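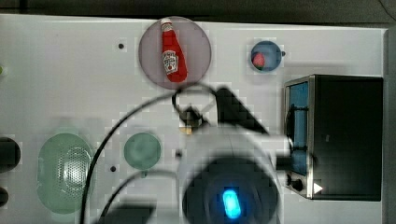

The case for the red bottle

I was thirty before I admitted in company that I like ketchup on roast potatoes. Until then I did it on the quiet, in my own kitchen, with the curtains more or less drawn. People who'll happily talk about their divorce go very strange when you ask what they squeeze on their dinner!

So I've spent the winter asking. I started at home, carried on through two holidays and one very long coach trip, and I've come back with a notebook full of other people's sauces and stains on most of my jumpers.

My own family was a brown sauce family, at least on paper. My grandmother kept a bottle in the pantry and wiped the neck of it after each use with a cloth that had no other job. Ketchup was for children and for visitors. You were supposed to grow out of it at secondary school, along with squash and being read to. My brother managed it. I went the other way and started putting it in things: gravy, shepherd's pie, once a curry (never again, it went sort of shiny).

Cooks will tell you in a whisper that they do the same. A good spoonful in a bolognese does what a long afternoon on the hob would do, more or less, and it's sharp as well as sweet, so it wakes up anything that's been sitting about. I put it in baked beans, which sounds like adding sand to a beach, but try it with a bit of black pepper before you write in.

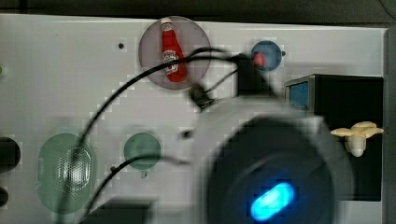
Page last updated: June 4, 2020

The first trip was to Gurnach, in December, for a cousin's birthday. It's a village with one street, a duck pond and a hotel that does a buffet breakfast, and the breakfast is where I learned that there are people who put ketchup on plain noodles and call it a meal. Butter first, then noodles, then ketchup, then cheese on top while it's all still steaming. I had it three mornings running. I'd have it now if there were any cheese in the house.

The same hotel had a mustard called Oludard in little stone pots, and I'm afraid I brought two home wrapped in socks. It's a coarse one, quite sour, and lovely with ham. Stirred half and half into ketchup it makes a dip for chips that has ruined me for all others. My neighbours have had a pot of it pressed on them whether they wanted it or not.

From there I went up to Gatow, on the edge of Berlin, where I've got friends with a garden that goes nearly down to the water. They took me for sausages. I'd expected curry ketchup and I got it, warm, with the powder shaken over at the last second. What surprised me was the row we had walking home about whether the sauce should be thick or runny. I'm for runny. You want it to get into the corners of the paper tray and soak the last few chips, the small crunchy ones you have to chase.
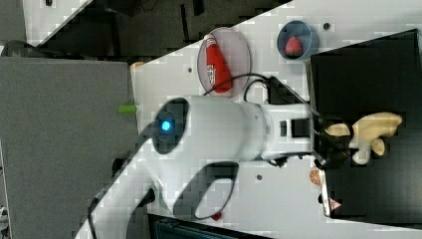 Back home I thought I'd better make my own, as everyone over a certain age seems to have an aunt who did. The recipe I used came off the back wall of Polák, the café by our station, where it's been pinned up so long that the vinegar line has faded and you have to guess. Tomatoes, onions, brown sugar, cloves, a bit of celery salt, a bay leaf. It said to simmer for 15 minutes. Mine took the whole evening, and the windows ran, and my coat smelled of cloves for a fortnight.

Was it nice? It was very nice! It was a sort of chutney, dark and jammy, and I ate it on cheese on toast until it had gone. But it wasn't ketchup. On a chip it just sat there looking homemade. I'd spent a small fortune on tomatoes out of season, and the supermarket's own bottle is 79p and tastes exactly the way my mouth thinks it should.

I think that's what the snobs can't forgive, the sameness. A roast chicken is a gamble every time, and so is a fried egg if you're me. The sauce tastes as it did on a wet campsite when I was seven, with my feet in carrier bags inside my wellies and a burger that was black on one side.
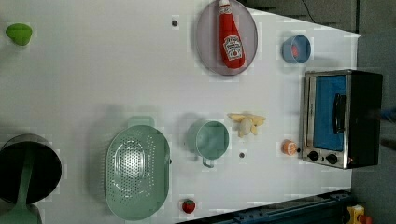
Then there's the storage question, and here I did lose a friend or two. Fridge or cupboard? I'm a cupboard person in winter and a fridge person once the kitchen warms up, and both camps tell me this is the worst answer of the lot. Cold ketchup on a hot bacon sandwich is a bit of a shock, though I know people who say the shock is the whole reason for having it. Check the label on yours and fight it out at home.

As for getting it out of a glass bottle, I've been shown every method going. Knife up the neck, a slap on the bottom, two fingers tapped on the side, the slow patient tilt. My dad held it at arm's length and whirled it, like somebody bowling underarm, and the kitchen ceiling at our old house had the mark to prove it. We moved out and it was still there, over the bread bin.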